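Search threads Search this forum Go

Category: Table & Desk > Boxes, trays and small storage

Open box on the desk or lid on?

dodley_attic
I've got one of those printed cardboard boxes, stone pattern on the outside, plain cream inside, and the lid went missing in April. It lives on my gray mat now and I drop erasers in it. My sister says an open box is just a dust tray. Keep it or buy a proper one with a lid?

Raltent70
Buy one with a lid. I had 3 open trays and every single one filled up with crumbs and pencil shavings. White erasers go gray in a week!

samuele_f
Disagree, sorry. A lid means I never put anything back — the eraser just stays out on the mat. Low walls and no lid, you can toss stuff in without looking. I keep mine at the back of the table.

Raltent70
And how often do you wipe it out, Samuele?

samuele_f
Every 6 days or so :) Takes a damp cloth and a minute. Don't soak it, it's cardboard. My table's white with a dark gray mat over most of it, so a white block is easy to spot when it's out. Box and block on the mat:
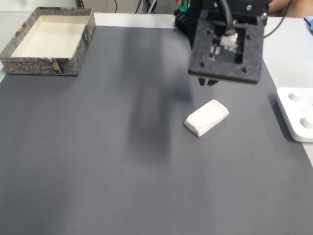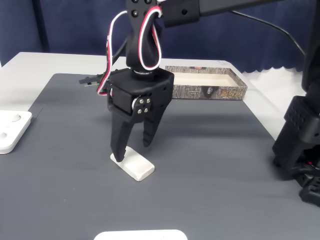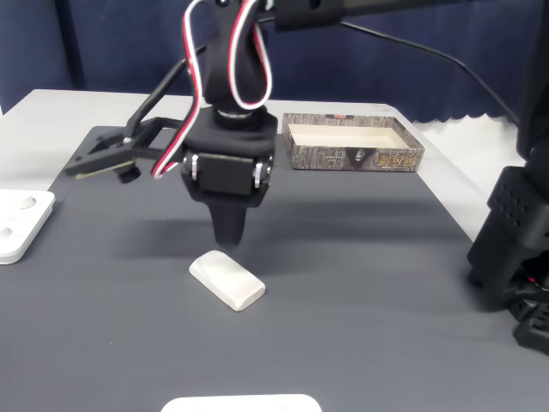
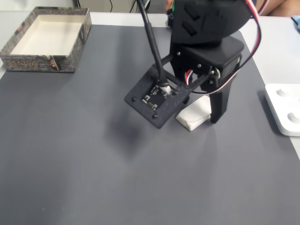 Re: Open box on the desk or lid on?

dodley_attic
Oh, I like that print! Okay, mine stays open for now, but I'm moving it to the back corner. Does the mat slide around on you?

Raltent70
Still team lid. Mats slide if the table's dusty, so wipe under it too.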